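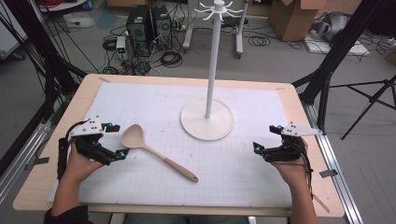
Mug trees went out of fashion at roughly the same time as fondue sets, and they have been creeping back onto kitchen benches for a couple of years. The reason is cupboard space. Small flats have shallow shelves, and mugs are awkward things to stack. A stand takes them off the shelf altogether and needs little more room than a side plate. The white one on the table, with a wide flat base, a slender pole and curved hooks clustered near the top, is a common shape now. Next to a wooden spoon it looks tall, but the height is what keeps the mugs clear of the bench.

We spent a fortnight using mug trees in a kitchen with 13 mugs and one usable metre of bench. Two of the stands are sold widely enough to name. The Girnard is metal with a painted finish and costs a bit more. The Tutus is lighter and comes in two parts that screw together. Both wobble if you load one side first, so hang the first mug, then put the second straight across from it.

Base width matters more than the number of hooks. A stand with a narrow foot will tip when someone pulls a mug off in a hurry, and someone always does at 7 in the morning. Check the hooks as well. A deep curve holds a thick handle, but small espresso cups swing about on it and knock their neighbours. Heavy stoneware mugs should go on the lowest hooks. The Girnard took five of them without leaning. We stopped at four with the Tutus.

Wash the stand now and then. Dust and cooking grease settle on the arms, and white paint shows it. Warm water and dish soap will do. Dry around the joint where the pole meets the base, where rust starts on the cheaper ones.

Wooden spoons are the other thing that ends up living on the bench. Ours used to stand in a jar beside the stove, handles down, and the bottom of the jar was never quite clean. They now go flat in a drawer once they are dry. If a spoon feels furry after washing, rub it with fine sandpaper along the grain, wipe off the dust and work in some food-grade mineral oil. Leave it for 10 minutes and wipe off what hasn't soaked in. A long handle can be oiled in two goes so you have somewhere to hold it. Throw out any spoon with a split in the bowl.

The second-hand shops on Varma Street usually have a mug tree or two, mostly timber ones with straight pegs. They suit big mugs. Give each peg a twist before you pay, as the glue dries out.

Comments (3)

benchspace: Had the Tutus for a year. Tighten the pole every month or it starts to lean.

Kettle_on: My mum's timber one is still going. The pegs have been reglued twice and the colour has gone very dark.

marlow22: Does the Girnard fit under a standard overhead cupboard? Mine are pretty low.

Pirkemska Magazine | Contact us | Subscriptions | Back to top

Pirkemska > Home & Kitchen > Storage > Features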